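Witenis wind-up train, missing key - replace or leave it?

stavros_d
Picked up the Witenis tin circus train at a barn sale in February. Engine, three cars, original box with one flap chewed by something. No key. The seller wanted 70 and I paid 48, so I feel clever, which usually means I missed something. Do I hunt for a proper key or stick a generic one in it?

boxflap
Generic. A key is a key. It turns the spring.

Yusri Entili
Strongly disagree. The Witenis key has the little elephant stamped on the grip. Without the elephant you have a train and a piece of hardware.

boxflap
And with the elephant you have a train and an overpriced piece of hardware. I saw one go for more than Stavros paid for the whole circus.

tinlitho70
Check the wheels on the last car before you spend anything. Staniforth bought the molds later and their cars turn up in Witenis boxes all the time. Staniforth wheels have four spokes, Witenis has six.

stavros_d
Four spokes. On two of the cars. There goes clever.

Yusri Entili
Sorry. Still a nice train, and the lion car is the hard one to find. Is the lion facing forward?

stavros_d
Backward. He looks like he's regretting the trip.

tinlitho70
Backward is the early one! Keep him away from boxflap, who will tell you a lion is a lion.

boxflap
A lion is a lion. My kids ran a Berkico engine with a Staniforth caboose for years and no one called the police.

Yusri Entili
This is how we lost you to plastic.

stavros_d
Update, 25/05/2022. Found a key on Usell, elephant and all, listed under "misc can opener parts." Paid less than the shipping. It fits, the engine crossed the kitchen floor and went under the stove, and I'm now accepting advice on getting a circus out from under a stove. 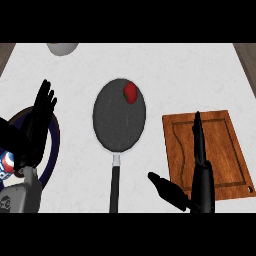

A yardstick got me the engine and one car so far. The lion is staying put.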